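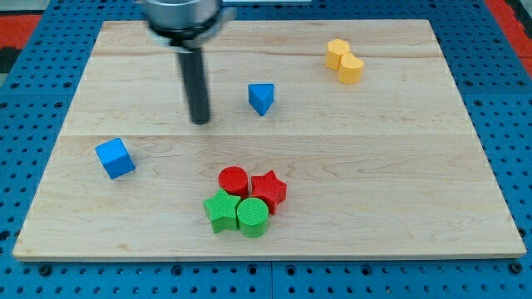

*Small colored blocks on a maple board.*

# Cat Care Attendant, Evening Shift

**Kavanagh Animal Shelter, 1684 Grokomska Road**
**Job number:** 1453
**Hours:** 36 per week, permanent
**Reports to:** Cattery supervisor

Kavanagh Animal Shelter takes in stray, surrendered and injured animals from the city of Nilow and the towns along the river. We are hiring one cat care attendant for the evening shift. The job is open now and will stay posted until it is filled. We would like the new person to start in July.

The cattery holds up to 65 cats in three areas: intake, general housing and recovery. In spring and summer it is usually full. The evening attendant works in all three areas and is often the last person to see the animals before the building closes at 10 p.m.

## What the job involves

- Feeding all cats according to the cards on their kennels, including special diets
- Cleaning kennels, litter pans, bowls and floors with the products we supply
- Washing, drying and folding bedding
- Giving pills, liquids and eye drops as directed by our clinic staff
- Watching cats that have come back from surgery and writing down what they eat and drink
- Receiving animals brought in after the front desk closes, including those found hurt on the road
- Scanning new arrivals for a microchip and entering them in Sidine, our records system
- Calling the on-call veterinarian when an animal gets worse
- Setting up kennels for the morning intake

Cleaning and laundry take up more than half of most shifts. Please think about that before you apply. There is time for handling and socializing the cats, but it comes after the other work is done.

You will also talk to the public. People who come in during the evening may have just found an injured animal or may be looking for a lost one. Some are upset. We need someone who can take down a clear description and a phone number while staying polite.

## What we need from you

- At least 18 years old
- High school diploma or GED
- Able to lift a 40-pound bag of litter and be on your feet for most of a shift
- Able to read and follow written medical instructions
- Comfortable handling frightened cats, or willing to learn
- Able to work evenings, including some weekends and holidays
- A current tetanus shot, or willingness to get one before your first shift

Experience in a shelter, boarding kennel or veterinary office helps but is not required. So does Spanish. If you have only cared for your own pets, you can still apply. Tell us what you did for them, especially if you have given medicine or looked after an animal following surgery.

If you have severe allergies to cats or to cleaning products, this job will be hard to do. Call us first and we can go over which products we use.

Some animals that come to us do not survive. Attendants do not perform euthanasia, but you will sometimes care for an animal on its last day, and you may be present when an owner gets bad news. We discuss this at the interview.

## Training

The first two weeks are on the day shift with the cattery supervisor. You will learn our cleaning order, safe handling, how to read a kennel card and how to use Sidine. After that you will work evenings alongside another attendant until you and the supervisor agree you are ready to cover the cattery alone. A second staff member is always in the building, usually on the dog side.

## Pay and benefits

Pay is hourly, with a higher rate for holidays. The current rate is listed on the application form. We offer:

- Health and dental coverage after the first 60 days
- Paid vacation and sick leave
- Scrubs, gloves and one pair of work shoes a year
- Reduced fees at our clinic for your own pets
- Free parking behind the building

The Nilow crosstown bus stops in front of the shelter. The last bus toward downtown leaves at 10:20 p.m.

## How to apply

Pick up an application at the front desk between 11 a.m. and 6 p.m., or ask the desk to mail you one. Return it with a resume and the names of two references. One should be from a job, school or volunteer position. Write the job number on the first page.

We read applications as they come in. If we want to meet you, we will call to set up an interview of half an hour, followed by a walk through the cattery. Wear closed-toe shoes. Anyone offered the job will be asked to agree to a background check.

Applicants who need an accommodation for the interview should tell the front desk when they turn in the form.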